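집안일 로봇, 지금 수준이면 정말 쓸 만한가요?
생활기술 게시판 > 로봇·자동화

작성자: 마루끝고양이

안녕하세요, 눈팅만 하다가 처음 글 올립니다. 작은 공유 작업실을 운영하고 있어요. 낮에는 사람들이 와서 작업하고, 저녁에는 테이블마다 종이컵이며 구긴 종이, 포장 비닐 같은 게 남습니다. 하루에 40분은 꼬박 그거 치우는 데 쓰는 것 같아요. 로봇청소기는 이미 한 대 돌리고 있는데 바닥만 해 주니까 테이블 위는 고스란히 제 몫이고요.

요즘 팔 달린 로봇이 빨래 개고 컵 치우는 영상이 많이 올라오잖아요. 볼 때마다 가슴이 뛰는데, 한편으로는 편집한 영상이 아닐까 싶기도 합니다. 제가 궁금한 건 이렇습니다.

테이블 위 쓰레기를 집어서 통에 넣는 정도는 이제 되는 건가요? 컵에 음료가 남아 있으면 어떻게 되나요? 그리고 작은 공방에서 부품 분류나 포장 정리 같은 데 쓰시는 분이 계시면 그쪽 얘기도 듣고 싶습니다. 당장 살 생각은 아니고 내년쯤 공간을 넓힐 때 참고하려고요. 경험담 환영합니다!

작성자: 나사하나

로봇청소기 윗급으로 올리세요. 물걸레 되는 걸로요. 팔 달린 건 아직 비쌉니다.

 댓글 (마루끝고양이): 바닥은 지금 것도 괜찮아요ㅎㅎ 테이블 위가 문제라서요.
 댓글 (나사하나): 아 제목만 보고 썼네요. 그럼 테이블마다 쓰레기통을 두세요.

작성자: Kai Mühlbauer

한국 온 지 좀 된 독일 사람입니다. 문장이 어색해도 이해해 주세요. 공방 쪽 경험을 물어보셔서 반가운 마음에 씁니다.

저희는 Baumgart라는 작은 목공·금속 공방이고, 작업대에 고정한 팔 한 대를 쓰고 있습니다. 하는 일은 단순합니다. 나사와 와셔를 트레이에서 집어 작은 상자에 나눠 담아요. 크기가 일정하고 놓이는 자리가 정해져 있으면 정말 잘합니다. 작년에 Nislow에 납품할 키트를 4000개 만들었는데 그중 많은 부분을 이 팔이 담았습니다. 저는 옆에서 커피를 마시고요. 아주 행복했습니다!

그런데 같은 팔에게 작업대 위를 치우라고 하면 얘기가 달라집니다. 대팻밥, 구긴 사포, 반쯤 찢어진 비닐은 모양이 매번 다르지요. 옛날 방식처럼 좌표를 넣어서는 못 합니다. 예전에 같이 일한 Ottmar Steinbach 씨가 이걸 하려고 30일 동안 매달렸는데, 결국 빗자루를 들었습니다. 요즘 나오는 학습 방식은 훨씬 낫다고 듣기는 했지만 저는 직접 안 해 봤으니 다른 분께 넘기겠습니다.

포장 정리도 물어보셨는데, 접힌 상자를 쌓는 건 됩니다. 비닐은 아직 사람이 합니다.

작성자: 양말한짝

저 이 주제 너무 좋아해서 길게 씁니다. 미리 죄송해요 :)

결론부터 말씀드리면 테이블 위 쓰레기를 집어서 통에 넣는 건 됩니다. 느리고 가끔 놓치지만, 돼요. 2년 전에 제가 처음 봤을 때는 컵 하나 앞에서 한참을 망설이다 멈추곤 했는데 지금은 보고 있으면 응원하게 됩니다.

물건마다 난이도가 꽤 달라요. 제가 본 바로는 구긴 종이가 제일 쉽습니다. 아무 데나 잡아도 잡히고, 조금 세게 쥐어도 문제가 없거든요. 종이컵은 서 있으면 쉬운데 옆으로 누우면 갑자기 어려워집니다. 손가락이 닿는 순간 굴러가 버리니까요. 게다가 힘 조절이 서툴면 찌그러지고요. (버릴 컵이면 찌그러져도 상관없긴 하죠!)

진짜 어려운 건 투명 비닐입니다. 빛이 반사돼서 카메라로는 어디까지가 비닐이고 어디부터가 테이블인지 헷갈리기 쉽고, 가벼워서 손에서 놓아도 바로 안 떨어질 때가 있어요. 특히 흰색이나 대리석 무늬 상판이면 더합니다. 병뚜껑처럼 작고 납작한 것도 손가락 끝이 테이블에 먼저 닿아서 자꾸 미끄러져요. 사람은 손톱으로 슥 밀어서 가장자리에서 받는데, 그 동작을 로봇이 하는 걸 보면 저는 아직도 박수가 나옵니다. 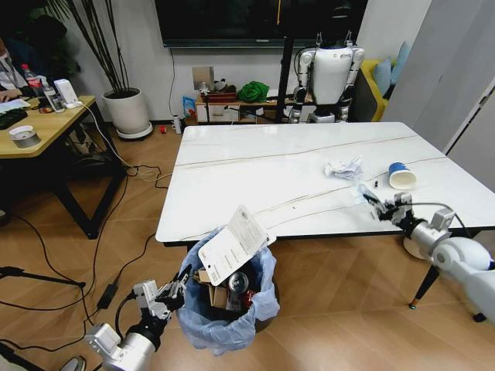
그리고 쓰레기통이 생각보다 중요합니다. 입구가 넓은 통을 테이블 바로 앞에 붙여 두면 팔이 움직일 거리가 짧아져서 성공률이 눈에 띄게 올라가요. 봉투는 테두리 밖으로 넉넉히 접어서 고정해 주세요. 안 그러면 손이 봉투를 같이 끌고 올라옵니다. 통이 차기 시작하면 긴 상자 조각이나 종이가 위로 삐죽 나오는데, 이걸 눌러 주는 건 아직 사람이 하는 편이 빠르고요.

음료가 남은 컵은 그냥 맡기지 마세요. 안에 뭐가 들었는지 모르고 기울이는 경우를 여러 번 봤습니다. 저라면 이용자분들께 마신 컵만 비우고 가 달라고 부탁하겠어요. 그것만 돼도 나머지는 기계가 할 여지가 많아집니다.

작업실이라면 바닥도 한번 보세요. 바퀴로 다니는 로봇은 전선이랑 어댑터에 약해요. 케이블을 벽 쪽으로 몰아 두는 정도만 해도 나중에 편합니다.

시간은 각오하셔야 해요. 사람이 1분이면 치울 테이블을 14분 걸려 치우는 것도 봤습니다. 그런데 밤에 아무도 없을 때 하는 일이라면 14분이 무슨 상관이겠어요? 저는 이 부분이 제일 신나요. 다만 혼자 켜 놓고 퇴근해도 될 만큼 믿을 수 있느냐고 물으시면, 그건 아직 아니라고 답하겠습니다. 내년에 공간 넓히실 때 테이블 사이 통로만 넉넉하게 잡아 두시고 기계는 그때 가서 다시 알아보셔도 늦지 않아요.

 댓글 (마루끝고양이): 와, 정성 답변 감사합니다! 상판이 전부 흰색인데 시트지라도 붙여야 하나 고민되네요.
 댓글 (양말한짝): 무광으로 고르세요. 색보다 번들거림이 더 문제예요.
 댓글 (Kai Mühlbauer): 비닐 얘기에 깊이 공감합니다. Ottmar 씨에게도 이 글 보내겠습니다.
 댓글 (마루끝고양이): 일단 오늘 저녁에 전선부터 정리하겠습니다ㅎㅎ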